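Forum > Home and Workshop > Garage builds
Thread: Is a Drastonix wall kit worth it for a small garage shop?

utance_dad
Started August 2026

I have a one-car garage that I want to turn into a clean work space for fixing small stuff and painting models. The Drastonix kit comes with white wall panels and a white bench top. It's $500 plus $85 shipping. The ad says it "doubles your usable light." Anybody believe that?

plainbench
No. Doubles it compared to what? A cave? Paint your drywall flat white, buy two better lights, and keep your $500.

cuautle_mike
I've had the Drastonix panels up since April and I like them. They wipe down easily and the garage does feel brighter. Never measured it, so I can't back up the ad.

plainbench
"Feels brighter" is what I say every time I clean the windows. Did you change the bulbs when you put them up?

cuautle_mike
OK, yes, I did. Fair point. The panels still clean up better than my old drywall, which soaked up every oily handprint.

somia_or_bust
I went the other way and got the Somia bench top in gray. White on everything gave me a headache at my last place. With a bright light overhead the glare comes straight back up at you, and small clear parts just vanish. The gray isn't perfect either, but I can work at it for an evening.

utance_dad
Hadn't thought about glare. How tall are the side panels on the Drastonix, Mike? My bench is 19 inches deep and I don't want to feel like I'm working in a box.

cuautle_mike
Mine come up 4 feet from the bench. You can trim them but the cut edge looks rough – mine does anyway.

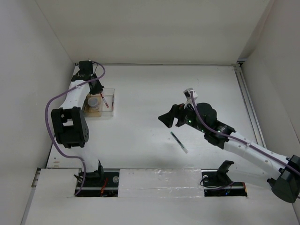

plainbench
My problem with these kits is the corners, and none of the ads talk about them. Wherever a panel meets the bench you get a seam, and dust and paint chips go straight into it. White walls on the left, back and right of a flat white top look very clean, but look at the long gray aluminum rail where the right wall meets the floor. Those parallel grooves are exactly what I'd be digging sawdust out of with a toothpick.

somia_or_bust
Disagree on the rail. Grooved aluminum is handy if you want to bolt on a lamp or a stop later. A vacuum with a brush end gets most of the dust.

plainbench
Most of it. I also don't know anyone who bolts on the lamp.

cuautle_mike
I bolted on a lamp.

utance_dad
Think I'll paint the walls first and see how far that gets me. If it still looks dim I'll price the panels again. Does flat or satin hold up better near a bench?

plainbench
Satin if you plan on wiping it. Flat scuffs.

somia_or_bust
Flat. Satin will give you the same glare I was complaining about. Try a patch of each behind the bench before you buy a whole can.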